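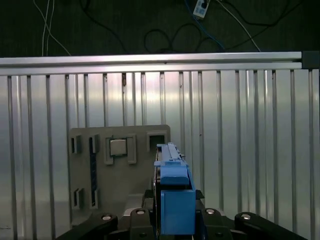

Tudstead Desktop Disassembly Set
Data card, release 3
Last updated: 2023-09-05

Summary

The Tudstead set documents the opening and stripping of used desktop computers for parts recovery. It is maintained by the Roderberg reuse workshop and is intended for research on repair, sorting and recycling of office equipment.

Contents

The release contains 50 sessions covering 9 tower models. Each session is stored in its own folder with images and a parts list. Folder names begin with the workshop code "dijkstra".

Work area

Towers are laid on their side on a slotted aluminum worktable and worked on with the side panel removed.
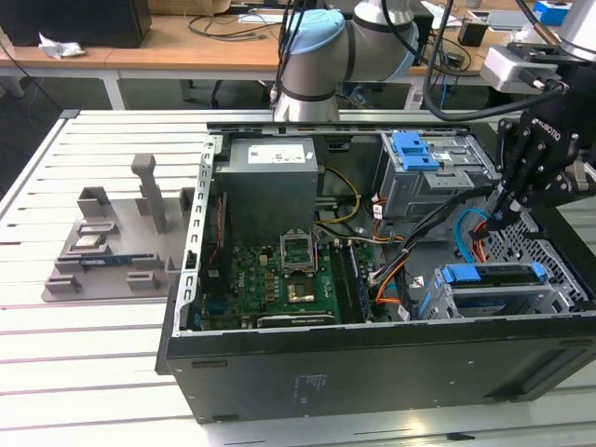
Figure 1. Open tower with power supply, motherboard and drive bays. The CPU socket is empty.

Part labels

psu, board, socket, memory_slot, optical_cage, drive_tray, latch, cable. Cables are labeled by bundle. Individual wires are not labeled.

Known limitations

Laptops and all-in-one units are not covered. Parts lists from January sessions omit screws.

Terms of use

Free for research and teaching. Requests for more than 100 GB should be sent to the workshop in advance.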